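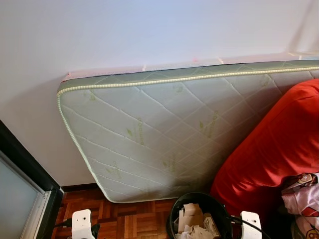 Fig. 1. Quilted mattress on its long edge against the wall.

HOUSEKEEPING OPERATIONS, UNIT 5
Handout: Airing and Edge Storage of Mattresses and Soft Goods
Revised 8/8/24. Replaces the July version.

5.1 Scope
This unit covers single mattresses, loose cushions and blankets in sleeping rooms without a bed frame, where bedding is lifted during the day and the floor is cleared for other use. Sprung mattresses over 16 kg are handled by two people and are covered in Unit 6.

5.2 Terms
Face: either of the two large quilted surfaces.
Side band: the narrow strip joining the two faces.
Piping: the corded seam between face and band.
Long edge, short edge: the side on which the mattress is stood.

5.3 Edge position
Stand the mattress on the long edge. On the short edge the center of gravity is higher and the core tends to slump toward the floor. The foot of the mattress is set away from the wall so that it leans; a mattress set fully vertical will fall outward when brushed against. Alternate the face that is turned to the room each time.

Do not lift by the piping. The cord is held by a single seam in most budget models, and once the seam opens the filling migrates into the gap. Grip the band from below with flat hands.

Airing time is 60 minutes with a window open. In the Puvmont course flat, where humidity is high in summer, the time is doubled.

5.4 Wall contact
The upper edge of a leaning mattress carries a small but constant load against the wall. On matte paint this leaves a rub line over several months. Vary the position along the wall. Check that nothing is trapped behind the mattress before leaving it, and keep it clear of radiators and outlets.

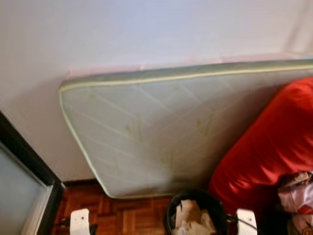

Bouchra Samir objected at the last session that varying the position is impractical in a narrow room, and that a cotton sheet hung over the upper edge protects the paint just as well. The objection is accepted for rooms with only one free wall. The sheet must be thin and must not cover the face, or the airing time no longer applies.

5.5 Cushions
Large cushions are stood upright and leaned, the same as the mattress. Laid flat in a pile, the lowest one takes a set and is slow to recover. Two of the same size may be leaned one behind the other. Shake each cushion from opposite corners before placing it, and swap front and rear weekly.

Glossy covers slide on each other. If the front cushion creeps forward, increase the lean.

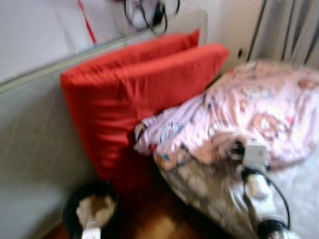
Blankets are handled last. Shake, fold in thirds along the length, then in half twice, with the folded edge toward the room. Quilted or slick items go at the bottom of the stack and napped blankets on top, where they hold their fold better. A blanket left bunched keeps moisture in the inner creases and should be opened fully before it is folded.

5.6 Record
Enter the item, the position and the start and end times on Plotell sheet 1402. Completed sheets go to Asmaa Ragab.

Reading for next unit: Morais, section on fillings and cores.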